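Two arms, one table: how to route gripper cables so they do not pull

Part 3 of the Carden build notes

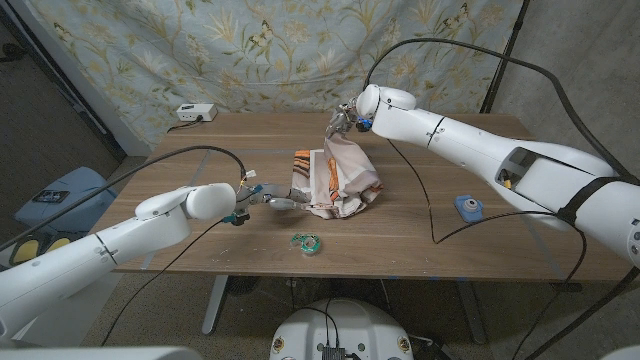 When I started with two arms I thought the difficult part would be the software. It was the cables. In the first month I lost more evenings to a gripper that stopped answering than to any mistake in my code, and almost every time the fault was a plug which had moved a little. This page explains how I route the cable now. It is written for a pair of light arms mounted at one side of an ordinary table, with an electric gripper on each wrist, but most of it will be useful for one arm also.

I work in a room of our flat which I call the workshop, and the project is called Carden. The grippers run from a control board which I order from a small shop named Matar. If your parts are different, please read the connector size from your own papers and not from mine.

What you need

Gripper cable, longer than you think. Mine is 132 cm for each side.
Soft straps with hook and loop. Do not use hard cable ties on the arm itself.
Green or other bright tape, which comes off without leaving glue.
A marker pen.
A cloth for testing. An old pillowcase or a shirt is fine.
One spare connector for each type you use.

Before you touch anything

Switch off the power to the arms and wait until the lights on the board are out. Support the arm with one hand when you switch off, if your model has no brakes. Mine sinks slowly, but a friend's older model falls like a stone, and it can hurt a finger or the table.

Step 1. Find the worst positions

Do not begin with the cable. Begin with the arm. Move it by hand to the places where it will really work: far forward, close to its own base, across to the other side, and as high as you need. In each position look at the distance from the wrist to the last point where the cable could be fixed. You want the longest distance. For folding cloth my longest is when the wrist is turned outwards and the arm reaches across the middle. For picking up small things it was another position, so if you change the task, do this step again.

Write the joint values down. I keep them in a text file named "worst", and I use them again in step 5.

Step 2. Make the loop at the wrist

The cable must make a wide arc before it enters the gripper. If it goes straight along the wrist, each turn of the last joint pulls directly on the plug. I leave enough for an arc which stands up over the wrist and comes down into the gripper from above. It does not look tidy. I tried for a long time to make it tidy, and the tidy version broke two connectors.

Turn the wrist by hand fully in one direction, then fully in the other. In both ends the arc should still be an arc. If it becomes a straight line, give it more. If it lies down on the fingers, take a little back.

Step 3. Fix the cable on the upper part of the arm

Put one strap on the upper section, well away from the joints. It should be tight enough that it does not slide, but you must be able to push the cable through with a firm pull. When something catches, I prefer that the cable slips in the strap and the plug stays in its place.

Never put a strap over a joint, and do not let the cable lie in the gap between two covers. This gap closes when the arm bends. I have one cable with a flat place in it from exactly this mistake.

Step 4. Mark the cable

Put a short piece of tape on the cable where it leaves the strap. Draw a line on it with the pen. After some hours of work you look at the line, and you know at once if the cable has moved. This is the cheapest thing on the page and I would not work without it.

Step 5. Run slowly, without cloth

Switch on and send the arms to the positions from your list, one arm at a time, at 15 per cent of the normal speed. Keep your hand at the stop button. Watch only the cable. Afterwards do the same with both arms together, because one loop can catch on the other gripper when they meet in the middle. With my arms this happened on the right side, where the loop was hanging too low over the table. I moved the strap back and the problem was gone.

Step 6. Run with cloth

Now put the cloth in the middle of the table, not folded, just as it falls. Let one gripper take the top of it and lift a little, while the other waits near the edge. A soft patterned fabric is good for this test, as you see the folds better than on a white one. Do it many times. I used a small program, Ivevus, which I wrote to repeat the same movement and to save a line each time the gripper does not answer. The last long test, on a Sunday, had 1,963 repeats. There were 53 missed answers, all from the same plug. I changed the plug and repeated the test, and the list stayed empty.

If you have faults

The gripper stops only when the wrist is turned: the arc is too short, or one wire inside is broken close to the plug.
The gripper stops at any time: check the board end first. I always forgot this end.
The fingers move but the reported position jumps: keep the gripper cable apart from the power cable where you can.
The tape mark moves every day: the strap is too loose, or the arc is too small and pulls the cable forward.

In part 4 I will write about the grip force for thin fabric, and how I set the finger height above the table. The joint list and the Ivevus script are in the Jonosow folder, together with the files from parts 1 and 2.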